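4.2 Deciding which arm goes first

With the perception side out of the way, we can turn to the part of Multier that took us the longest to get right - the piece of software that decides, at any given moment, which of the two arms should be doing something and what that something ought to be. We call it the arbiter, mostly for want of a better name, and it sits between the task planner (Section 3) and the two low-level controllers. The planner hands it a list of goals such as "tool into bag" or "gloves beside pot", and it is the arbiter's job to turn that list into a schedule both arms can follow without getting in each other's way.

Our first version was very simple, and we are still rather fond of it. The workspace was split down the middle, each arm owned its own half, and anything that had to cross the line was put down by one arm and picked up by the other. This is easy to reason about and easy to debug, and for the kitchen tasks in our earlier work it served us well enough. The gardening tasks were less forgiving. Hand tools are long for their weight, they like to lie at odd angles, and a good share of them end up resting close to the line, where neither arm could claim them with much confidence. Moushumi Begum, who was running most of the trials at that point, kept a log of every time the system simply stopped and waited, and nearly every entry came from that narrow strip.

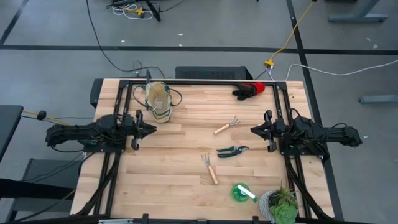 Figure 7. The gardening layout, with both arms reaching in over the tabletop. Two hand rakes and a pair of pruning shears lie between the grippers, along with a green spray bottle. The tote bag and gloves are toward the back of the table and the potted succulents are at the front right corner.

The version we describe in this paper does away with the fixed line altogether. Instead, each arm makes a bid for each object, and the bid is a single number built from the length of the planned path, the quality of the best grasp and the amount of shared space the motion would use up. The lower bid wins. The winning arm then reserves the volume it expects to sweep through, and the other arm is free to plan anything it likes as long as it stays outside that reservation. Once the gripper has closed and the object has been lifted clear, the part of the reservation already passed through is handed back, so the second arm can start moving well before the first has finished.

Two small details turned out to matter more than we expected. The first is that bids have to be a little bit sticky. Without this, a tiny change in the estimated pose of an object could flip the winner from left to right and back again, and the arms would dither in a way that was quite painful to watch. We now ask a challenger to beat the current winner by a fixed margin before the object changes hands. The second is that the grasp term needs to know about the goal as well as the object. A rake picked up near its tines is perfectly secure, but it is awkward to lower into a bag tines first, and Lakmal Uddin suggested that we score each grasp by where it leaves the arm at the end of the motion as well as at the start. This made the bids slower to compute, though the cost is hidden by planning during motion.

We tuned the margin and the weights on 333 recorded layouts and then left them alone for the 567 trials reported in Section 5. No layout was shared between the two sets.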